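Bondora Two-Arm Tabletop Kit, simulation package
Pre-purchase inspection checklist with comments
Reviewed at Sosa test bench, November
Result: accepted with 2 open items

Scope
Simulated cell only. The physical arms are covered by a separate sheet. Items are marked OK, OPEN or N/A. Comments are the inspector's.

1. Package and license

1.1 Installer runs without administrator rights. OK
1.2 License file binds to one workstation. OK
Comment: moving the license needs a request to Bellness, the reseller. Allow for this if the bench PC is due for replacement.
1.3 Version in the manual matches version in the software. OPEN
Comment: manual is one release behind. Menu names in the chapter on limits are wrong.

2. Stop functions

2.1 Stop button on screen halts both arms. OK
2.2 Stop from keyboard halts both arms. OK
2.3 Stop issued to one arm also holds the other. OK
Comment: on by default. Can be turned off in the settings file with no warning. We recommend locking that file.
2.4 Restart after stop requires a separate confirm step. OK

3. Speed and force limits

3.1 Tool speed cap can be set per arm. OK
Comment: tested at 258 mm/s and 135 mm/s. Logged values stayed under the cap in both runs.
3.2 Gripper force cap is held during a grasp. OK
3.3 Limits survive a restart of the program. OK

4. Shared workspace

4.1 Arm-to-arm collision check is active at load. OK
4.2 Minimum distance between arms can be edited. OK
4.3 Collision check includes the gripper bodies. OK
Comment: check that the gripper model is the one on order. The Gurkavetti gripper file has to be loaded by hand.
4.4 Check holds with one arm folded close to the other. OK
4.5 Small objects near a gripper are treated as obstacles. OPEN
Comment: chess pieces are ignored until they are added to the obstacle list. Vendor to confirm if this is intended.

5. Chessboard task

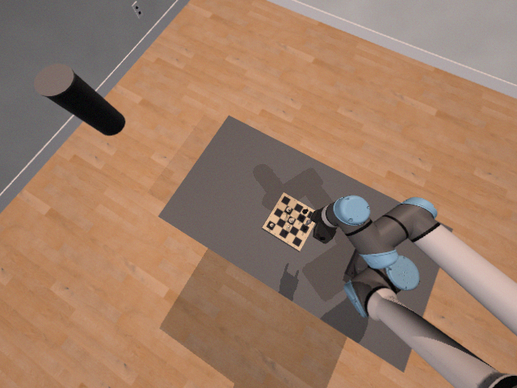 Gurkavetti support replied that item 4.5 is a default setting and can be changed with the "include small parts" switch, at the cost of slower planning. They asked for our log before closing the point.

5.1 Gripper approach beside the board is planned without board contact. OK
5.2 Second arm can be held in place during the task. OK
5.3 Task repeats from a saved start state. OK
Comment: 300 cycles, no stop events in the log.
5.4 Shadows can be switched off for slower graphics cards. OK

6. Before release to users

6.1 Settings file locked (see 2.3).
6.2 Obstacle list checked for each new task.
6.3 Corrected manual received (see 1.3).
6.4 Log from section 5 sent to support.

Recheck items 1.3 and 4.5 after the next software update. All other items stand until the arm or gripper model is changed.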